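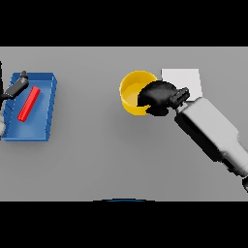 Moving kitchen FAQ

I've moved house more times than I'd like, and each time friends ask me the same things about packing up the kitchen. So I've put my answers on one page. I last went through it on Saturday, October 16, 2021, after our move to Istville.

When should I start on the kitchen?

Earlier than you think! I start 18 days before with the things I never touch (fondue set, jelly moulds, the good gravy boat) and leave the everyday stuff until the night before. The first time round I left the whole lot to the last evening and was still wrapping glasses at two in the morning, crying a bit.

How many boxes will I need?

Our last kitchen filled 18, and that's a small galley with one tall cupboard. Get small boxes for anything heavy. A big box of plates looks like a clever idea right up until you try to pick it up.

Do I have to buy bubble wrap?

Nope. Tea towels, jumpers, pillowcases and old newspaper did nearly all of ours. Newspaper ink does come off on white china, so put a sheet of kitchen roll in between if you don't fancy washing everything at the other end. I did buy one roll of bubble wrap for the wine glasses and I don't regret it.

Should plates go flat or on their edges?

On their edges, like records in a rack, with something soft at the bottom of the box. I used to stack them flat and I lost 7 side plates in one go on the way to the flat in Hughes Road – never again.

What about sharp knives?

Roll each one in a tea towel, tape the bundle shut and write KNIVES on it in big letters. Then write it on the box as well. You'll be tired when you unpack and you'll stick your hand straight in.

Can I move the food from the cupboards?

Tins and dry packets are fine. Open bags of flour and sugar are a pain, so I tip mine into jars with screw lids and stand those upright in a bucket. Oil and vinegar get cling film under the cap and then a carrier bag each. Even so, I had a bottle of soy sauce leak over a box of cookery books once (the curry pages have never recovered).

And the freezer?

Eat it down. We had some very odd dinners in the last fortnight, fish fingers with frozen sweetcorn and half a naan being the low point. Then empty it and defrost it a day or two before the move, door propped open, with towels on the floor. Do check the handbook for how long to let it stand before switching it back on, as they do vary.

Did you pay for packing?

I asked for a quote. The firm wanted £130 extra for the kitchen alone, and I decided I'd sooner spend that on takeaways and a new kettle. If you've got a bad back or tiny children running about, I can completely see why you'd say yes!

What goes in the "first night" box?

Mine has the kettle, mugs, teabags, long-life milk, a saucepan, one sharp knife (wrapped!), a tin opener, washing-up liquid, a sponge, bin bags and loo roll. Oh, and biscuits. It travels in the car with me and never goes in the van.

How do I decide what goes where in the new kitchen?

I make a few cups of tea and a simple supper before I put much away, and see where my hand goes for things. Mugs ended up over the kettle, pans beside the cooker, and baking things down low. We've still swapped the cutlery drawer twice, mind you, and I open the wrong one most mornings.

Can I send you my own question?

Please do – the contact form is in the menu. I usually answer within 10 days, a bit slower in March when the garden takes over.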